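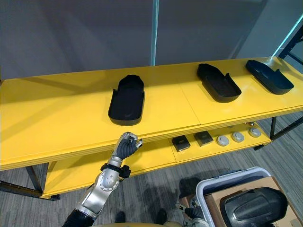
Give every job its own tray

Right, this is the tip I bang on about most, so it goes first. If you're pulling something apart (a tap, a lamp, the whipper snipper again) don't put the bits on the bench. Put them in a tray. One job, one tray, and you don't tip it out until the thing is back together and working. I had a bike hub sitting in one from May right through to last weekend, and every last bearing was still there when I finally got the grease out.

Any tray with a bit of a wall on it will do. Mine are a mix of old baking dishes, a cutlery insert and the lids off takeaway containers. Black ones hide black screws, by the way, so pop a sheet of white paper in the bottom!

Label it like you've got a terrible memory

I have got a terrible memory, so this comes easily. Masking tape and a fat marker, with what it is, where it came from and what I was waiting on. "Laundry tap, needs washer" is plenty. I used to write on the tray itself and then spend half an hour scrubbing it off with metho.

Jam jars under the shelf

You've seen this one before, I know. Screw the lid to the underside of a shelf, fill the jar, twist it up into place. Two things I got wrong the first time: use two screws per lid or the whole lot spins, and keep the heavy stuff (roofing nails, coach bolts) down low in a proper tin. I came out one morning to glass and galvanised nails all over the concrete and the dog looking very interested.

Stop sorting screws so finely

I once spent a whole wet Sunday sorting screws by length, gauge and head. It was lovely. It lasted a fortnight. Now I've got short wood screws, long wood screws, anything with a machine thread, and a tub of odds. When the odds tub is full I take the lot to the tip shop at Plotley, where somebody always wants them.

If you buy in bulk, the 100 packs suit a home shed better than the giant buckets. I've still got most of a bucket of chipboard screws I bought for the kitchen in Kukby and I don't even live there any more.

Wiping down the bench

Warm water and a squirt of dishwashing liquid will shift nearly everything from a painted or shiny surface. For dried glue, lay a wet rag over it, go and make a cuppa, then come back with a plastic scraper (an old loyalty card is perfect). Eucalyptus oil for sticky label goo, but try it on a corner first as it can dull some paints. I found that out on my good stool.

Keep the bits of paper

Manuals, paint colours, the size of the filter in the rangehood. I've got an exercise book hanging on a nail by the door, and it's the most useful thing in the shed. The fence colour is in there, the mower's spark plug is in there, and so is the 17 mm spanner I need for the trailer, with a note about where I hide it.

Next lot of tips will be on sharpening, once I've worked out what I did to the good chisel.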